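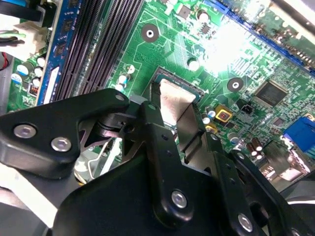

Gripper near the CPU socket of a green motherboard.

Skoltard Archive of Independent Hardcore Recordings
README and data card

Summary

The Skoltard Archive is a catalog of demo tapes, seven-inch records and self-released compact discs by hardcore punk and related bands. It contains 3760 release records, together with track lists, lineup credits and transcribed liner notes. The catalog is maintained by the Iltwood Music Library and is offered to researchers, radio programmers and collectors. Audio is not included.

Contents

The catalog is supplied as 2 tab-separated files.

releases.tsv holds one row per release. Columns are release_id, band, title, format, label, year, country, pressing_notes and source.

credits.tsv holds one row per person per release. Columns are release_id, credited_name, role and track_range. The column track_range is blank when a credit applies to the full release.

Both files are encoded in UTF-8. Fields do not contain line breaks. Line breaks in liner notes have been replaced with a vertical bar.

Sources

Most records were prepared from physical copies held at Iltwood. A further group was contributed from the Tuncer collection, which is strongest in cassette demos and tour-only pressings. Roughly 200 entries were compiled from fanzine reviews and mail-order lists without a copy in hand. These carry the value "secondary" in the source column and should be cited with care.

Cataloging rules

Band names are given as printed on the front cover. Where the cover and the disc label disagree, the cover is followed and the variant is recorded in pressing_notes. Names are not corrected for spelling, and a musician who appeared under several names will have several forms in the credits file. No attempt has been made to link them.

Years are those printed on the release. A year taken from any other evidence is enclosed in square brackets. Repressings receive their own row only if the track list, label or artwork changed. Differences in vinyl color are noted in pressing_notes.

Genre terms are not assigned. Earlier drafts carried a style column with values such as "youth crew" and "metallic", but catalogers applied the terms unevenly and the column was withdrawn.

Known limitations

Coverage outside North America and Western Europe is thin. Split releases are entered once under the band named first, and users searching for the second band should consult the credits file. Matrix numbers are missing for most cassettes and for all entries marked "secondary". In 5 cases the same release_id was issued twice; the later entry now ends in the letter b.

Permissions

The catalog data may be copied and adapted for noncommercial use with acknowledgment of the Iltwood Music Library. Transcribed liner notes remain the property of their authors and may be quoted in brief only. Requests for removal of a personal name are reviewed individually.

Corrections

Corrections should be addressed to Elif Naz Gökçe, catalog editor, and should state the release_id and the column concerned. A scan of the cover or insert is requested with any change to a credit. Revised files are issued each November. Superseded versions are retained and can be supplied on request.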